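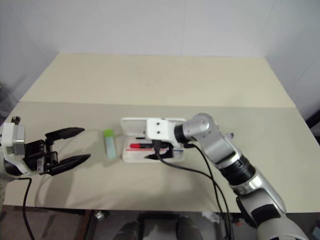
Villthorpe Craft and Supply Circle
Minutes of the summer meeting, Saturday, August 16, 2025
Back room, Kinsella Hall

The meeting opened at ten with coffee already poured. Minutes of the January meeting were read and approved with one correction: the shelf brackets came from Vilico, and the earlier minutes had them coming from the hall.

1. Supply cases

Most of the morning went to this, and happily so. The flip-lid white plastic case was the favorite by a mile. Members like that the lid goes all the way back and leaves the shallow tray open, so a red marker can lie flat across it and you can see it without digging. Several people said they would finally stop keeping pens in coffee mugs!

There was a lively talk about what belongs in a case. Agreed so far: markers, strips and other flat bits. Glue stays out, after what happened in January. Scissors were argued both ways and left for next time.

The small vials with the lime green caps were also much admired. The caps are easy to spot and the pale blue body lets you hold it up to the light. One member pointed out that the rectangular shape keeps a vial from rolling off the table when it is laid on its side, and this got a small round of applause. It was asked whether the vials should live inside the cases or in a bin of their own. A show of hands favored the bin.

Agreed: order 70 cases from Vilico for the fall kits, and 100 vials to go with them. The quote came to $781 for everything with shipping, or $816 if we want printed labels. The meeting chose the plain ones. We have label tape left over from the spring and people enjoy writing their own.

2. The back room

Everyone is delighted with the white walls. The corner feels much bigger and the light beige tabletop looks great against them. The darker floor was discussed - small things dropped on it are hard to find, and a pale mat was suggested. Two members will bring one they already own.

The rear part of the table, along the wall, is a little yellower than the front. Someone proposed making use of this: finished kits go to the back, open ones stay in front of the seam. Agreed to try it until the next meeting.

3. Juvley sale

Our stall at the Juvley sale is confirmed, near the entrance this year, which is a big step up from the spot by the parking lot. Kits will be packed the evening before. Please bring your own snacks, and more of that lemon cake if whoever made it is willing.

Still open: who has the cash box. Please check your car trunks.

4. Other business

Kinsella Hall has asked us to stack the chairs no more than five high. Noted.

A request came in for a beginners' table on marker lettering. Lots of interest - sign-up sheet is on the door.

Meeting closed at 11:40. Next date to be set by email once the cases have arrived.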